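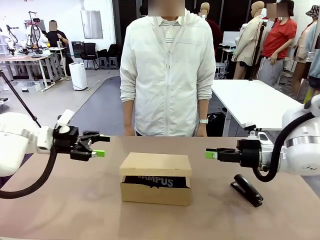 Une lectrice de la première version m'a écrit que garder une boîte, ce n'est pas encore archiver, et qu'à ce compte-là son grenier serait un musée. La remarque m'a piqué, je l'avoue, et je vais quand même défendre les greniers !

Figure 4. Boîte en carton de type boîte à chaussures, couvercle légèrement soulevé ; on lit « AMPUS » en lettres blanches sur le tissu bleu foncé.

4.2. Ce que les gens gardent de leurs études

J'ai passé tout un mois de novembre à Drovmont, puis quelques semaines à Bresska, à demander aux anciens étudiants ce qu'ils avaient conservé. Sur 3000 questionnaires envoyés, 177 me sont revenus remplis jusqu'au bout (c'est maigre, je sais, mais quelles réponses !). Je m'attendais à des diplômes, à des photos de promotion. Eh bien les vêtements arrivent en tête, loin devant les cours — le sweat porté en première année, le maillot d'un club dont on a oublié le nom.

Le contenant m'intéresse autant que le contenu. Une boîte à chaussures ne coûte rien, s'empile, suit les déménagements, et on n'y écrit presque jamais rien dessus. Le fonds Kabbaj, que je croyais bien rangé, m'a donné du fil à retordre pour cette raison : deux boîtes sans étiquette, et une matinée entière perdue à chercher leur provenance. À Jomberg, on note tout à l'entrée, et j'y ai travaillé beaucoup plus vite. Je reviens sur ces questions d'étiquetage en 4.3, avec le détail des réponses par année de sortie.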